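Nikzad Opens Packing Tables for Small Sellers in Its Wisach Building

WISACH, May 13, 2024 – Nikzad, a supplier of packing materials for small shops and home sellers, today announced the opening of its shared packing tables on the ground floor of its Wisach building. Sellers who send out their own goods can now book a table by the hour, bring what they have to pack, and take tape, paper and boxes from the shelf at the normal shop price.

The new service was tested since January with 52 sellers from the area. Most of them make or resell household goods such as candles, cups, linen and small baskets. Many told the company that they were packing on the kitchen table or on the floor, and that everything had to be cleared away before dinner.

"We sold them the tape for years, and we did not ask where they were using it," said Sorcha Forsyth, who leads the project at Nikzad. "When we asked, the answer was mostly the same. The material was fine. The place for working was the problem."

Each booking is for a minimum of two hours. The tables can be marked in sections with colored tape, so that every item has its own place before it goes in the box. The marking stays until the end of the booking and is then removed by the staff. Sellers who come each week may ask for the same layout again, and a drawing of it will be kept at the desk.

Nikzad also offers a short introduction for new users, which is free of charge. It takes some 69 minutes and covers the choice of box size, the filling of empty space, and the closing of a box with tape on the middle seam and on both ends. A special part is given to woven goods, which are light but take much room and can lose their form when something heavy is put on top.

For these goods the company recommends the Wallideo carton, a low and wide box which is sold flat in packs of three. The inside of a basket should be filled with paper up to the rim before the box is closed. Tape should never be put directly on the weave – it can pull out small fibers when the customer removes it.

Paper filling is supplied under the name Nuteo and is available in sheets and on the roll. Users can bring back clean paper and cartons from their own deliveries, and these are placed on an open shelf where other users may take them without payment. 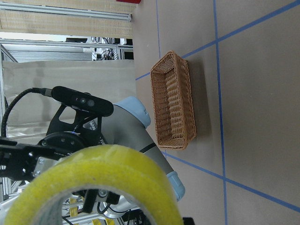 Wide yellow tape and a low woven basket on a table marked with blue tape, at Nikzad in Wisach.

Marking the table is what changed the work most, according to Tamsin, because she used to find one item left over after the last box was already closed and then had to open all of them again. She now puts each order in its own section and does not start with the tape until all sections are full. She added that she would like a lower table also, for the big cartons, and that the opening hours in the evening should be longer.

Nikzad confirmed that a lower table is ordered. The evening hours will stay as they are during the first months and will then be looked at again together with the users.

Bookings can be made at the desk in Wisach or by telephone. A table can be canceled without cost until the evening before. Parking for loading and unloading is at the back entrance, and hand carts are available inside the door. Sellers who want to have their parcels collected from the building should say this when they book, so that the parcels can be put together with the afternoon collection.

About Nikzad
Nikzad sells tape, cartons and paper filling to small shops and home sellers. The company is based in Wisach.

Press contact
Sorcha Forsyth, Nikzad, Wisach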